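The Second Soprano's Jacket

Aisyah Pasaribu had packed for her sister's wedding, for two funerals, and once for a boat trip that was called off before anybody got their shoes wet, but she had never in her life packed to sing. She stood in her bedroom at six in the evening with the choir's letter in one hand and a cup of tea going cold in the other, and she read the line again. Smart day wear, it said. No sequins.

The Bitham Choir had 46 voices, and in July they were all to ride the train up to Nwachukwu Hall and sing the old harvest songs in front of 1,000 people. Aisyah was a second soprano, which is a fine thing to be if you like company. She had joined in the winter after her mother died, mostly to have somewhere to be in the evenings, and she had stayed for the warm hall, the bad coffee and the way Finn Lenz at the piano always started the hard parts a little too slow, out of kindness.

Her mother had sung too. She had sung at the stove and at the bus stop, and for one whole summer in a hotel band, and she had kept a jacket from that time that she called her lucky tweed.

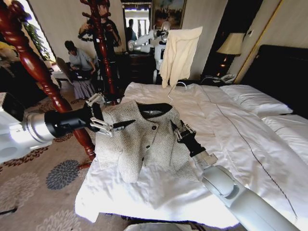 The lucky tweed, black collar and all.

Aisyah had not tried it on since she was fifteen, when it came down over her hands and smelled of face powder. She put it off a while longer. She washed the cup, she watered the fern, and she called Danang Yusof, who sang bass and had no opinion about clothes, and asked him what he was wearing.

"Pants," said Danang, after giving it some thought. "And the other things."

"You're a great help."

"Is this about your mother?" he asked, and she said of course it wasn't, and then she sat down on the floor with her back against the bed and talked to him for an hour about her mother. She told him about the hotel band, and the drummer who had wanted to marry her, and how she used to hum the alto line of any song that came on the radio, never the tune, so that Aisyah grew up knowing half of everything - the lower half, the part that holds the rest up. Danang was a good listener. He made small sounds in the right places, and once she heard him put a pan on the stove very quietly, so as not to seem rude.
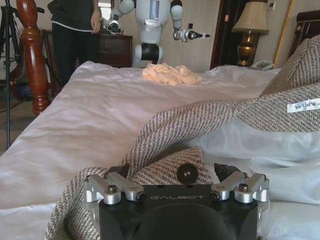 At the Hall

The train was late and the sandwiches were early, so by noon the whole choir had eaten lunch and was hungry again. Amirul Ong walked up and down the aisle with the music folders, asking everybody whether they had a pencil. Aisyah had two. She gave one to a tenor whose name she had never quite caught, and by then it was much too late to ask.

Nwachukwu Hall turned out to be older and kinder than she had pictured it, with worn red seats and a stage that creaked on the left side. There was a dressing room for the women with 10 lamps along the mirror, four of them working. Everyone talked at once. Somebody had lost a shoe, and somebody else was running scales into a towel, and over all of it came the bump and scrape of the risers being pushed into place next door.

She changed slowly, thinking of the hotel and the summer and the drummer, and of how young her mother must have been, younger than Aisyah was now by a good many years. It is a strange thing to be older than your mother was. You want to lend her money and tell her to take a sweater.
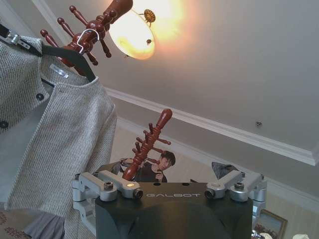

Kittipong Thammasiri put his head around the door and said that they were wanted in five minutes, that the third song was now the second, and would they all please, for his sake, watch him at the end of the slow one and not the ceiling.

"We always watch you," said Aisyah.

"You watch my left ear," he said, but he was smiling, and he held the door for them as they went by in a line, rustling and whispering like children on their way to a fire drill.

The slow one was called "Pevetti," after a village none of them had ever seen, and it ended on a chord so soft that the altos had been told to think it more than sing it. When they came to the last page Aisyah did a thing she had not planned. She let go of the soprano line and went down, past the others, to the low notes she had known since she was small. They were right where she had left them.

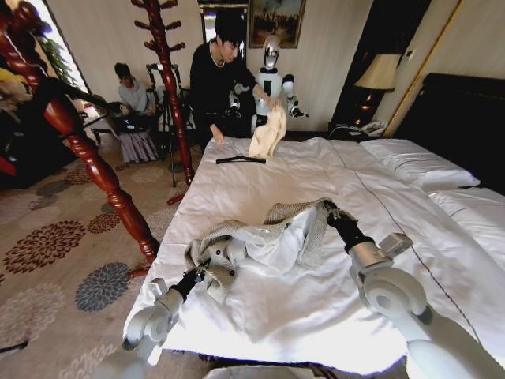

Did Kittipong notice? He looked straight at her, raised one eyebrow, and held the chord a little longer than it was written.

On the train home he moved into the seat across from hers and offered her a peppermint. There was an empty place among the altos, he said, looking out at the dark fields. Second row, by the radiator. She could think it over, there was no hurry at all.

Aisyah took the peppermint and asked if she could have her pencil back first.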